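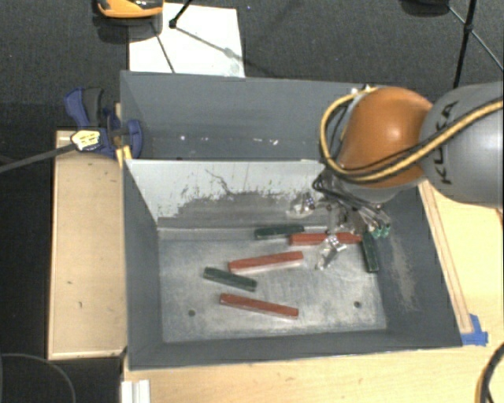
Durnach publishes handling guideline for bin-picking cells

September 29, 2025

Durnach has released the second edition of its guideline for bin-picking cells, covering single-arm stations in laboratories and small workshops. The document runs to 60 pages and replaces the text issued in May.

The main change concerns cable and hose routing at the wrist. Operators must now move the arm through its full working range at reduced speed before each new task and check that no line tightens, rubs or catches on a bin wall. The check is recorded with the program version.

Bins must be fixed to the table or to each other before the arm is enabled. Clamps are accepted, provided that the handle and bar are included in the collision model. Tape may mark a bin's position but does not count as fixing – a point the first edition left open.

A new section deals with wear. Scratched or chipped bin surfaces remain acceptable if the edges are not sharp and the vision system has been tested on the bin in its current state. Fingers are to be inspected for cracks after 418 cycles, or after any contact with a wall that triggers a protective stop.

The draft drew 177 comments. Trí Lý, who edited the section on grippers, said most of them asked for clearer limits on contact force. "We kept the limits per gripper. One number for every finger design would have been wrong for most of them," Lý said.

Bumisik and Grelis will apply the new edition to cells commissioned from now on. Existing cells may stay under the first edition for up to 307 days.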